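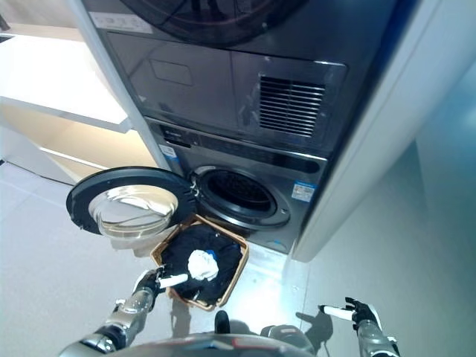 Stacked laundry pair, upper unit and vent grille.

Minby Household Water Use Records

Summary
Minby is a table of household water meter readings from Flindusden, with one row per dwelling per month. It was compiled to study how indoor demand changes with household size and fixture age. Outdoor use is held in a separate column and should not be added to the indoor total.

Contents
readings.csv: monthly volume in kilolitres
dwellings.csv: floor area, occupants, tank (yes/no)
fixtures.csv: taps, showers, toilets and washing machines, with year of installation where known

The current release covers 327 dwellings. Volumes are rounded to the nearest 10 litres. Meters read late are flagged L and prorated to the end of the month. 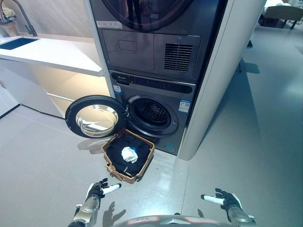
Missing values are left blank. A zero is a true zero and usually means the dwelling was vacant. In 37 dwellings the meter was replaced partway through the period; the old and new serials are joined under one dwelling key, and the changeover month is flagged R.

Known problems
Occupant numbers are self-reported and were collected only in September. Rainwater tanks are not metered, so indoor use is understated wherever a tank supplies the toilet or laundry. Version 2 corrects a unit error in the Pornico subdivision, where litres had been entered as kilolitres. Divide by 1,000 if you are still working from the earlier file.

Licence
Free for non-commercial use. Cite as the Theodorakopoulos water archive, Minby series. 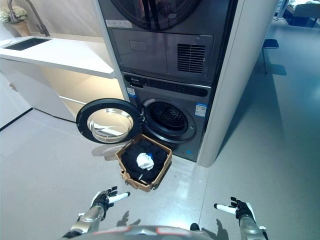 Front-loading washing machine below a dryer, in a white column cabinet.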